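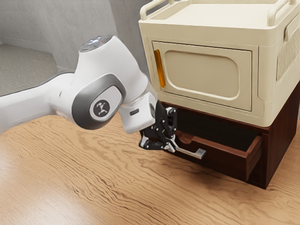 Section 4. Setting Up a New Match

Once your club and your players are in the system (see Section 3 if you skipped ahead, as many of us do), you are ready to score your first cricket match with Starnik. Set aside a little quiet time before the toss for this part. The screens are simple enough, but it is much nicer to meet them with a cup of coffee in hand than with two captains leaning over your shoulder.

Before you begin

You will need the team sheets from both sides, a charged tablet, and the four-digit ground code printed on your welcome letter. The code looks like this: 1742. If you score at more than one ground, each has its own code, so please check that you have the right letter with you.

4.1 Creating the match

1. Open Starnik and tap New Match. If the button is gray, you are still signed in as a viewer. Sign out, then sign back in with your scorer password.

2. Type in the ground code and tap Confirm. The name of the ground will show up at the top of the screen.

3. Choose the format. For a league game, pick 40 Overs. For anything shorter, pick Custom and enter the number of overs yourself.

4. Choose the home side and the visitors from the two lists. If the visiting club does not appear, tap Add Guest Club and type the name just as you would like it to look on the scorecard.

5. Tick the names of the players on each side, and mark the captain and the wicketkeeper. The batting order can wait – you will be asked for each batter as he or she comes in.

Note: Starnik holds up to 400 players for each club, counting juniors and past members. If your list is getting long, you can hide people who have moved away. Their old scores stay safely in the records.

4.2 Entering the toss and the openers

6. After the toss, tap the side that won it, then tap Bat or Bowl.

7. Pick the two opening batters. The first one you tap will be on strike.

8. Pick the opening bowler and the end he or she is bowling from. You may rename the ends to suit your ground, and we do encourage it. "Tessier End" is a good deal easier to remember than "End B" by the middle of a long afternoon.

9. Tap Start Innings. The ball counter should read 0.0. If it shows anything else, tap Undo until it does.

Caution: Do not change the number of overs after you have tapped Start Innings. Doing so clears the bowling figures. If rain shortens the game, use the Reduce Overs button described in Section 6, where everything you have already entered is kept.

4.3 Linking the scoreboard

If your ground has a Plurner scoreboard, you can send the score straight to it. Switch the board on first and wait for the steady green light, then go to Settings, Scoreboard, Find. Choose your board from the list and tap Link. The whole business can take up to 27 seconds, so do be patient and try not to tap the button a second time.

Note: The link drops if the tablet goes to sleep. Set the sleep timer to Never on match days, and keep the charger within reach.

When the first over is complete, compare your screen with the paper book, if your league still asks for one. From there, carry on to Section 5, Scoring Ball by Ball.

Print this section | E-mail this section

Starnik Scorer Guide, last revised 5 April 2018. Questions? Use the Contact page. © Listden. All rights reserved. Back to top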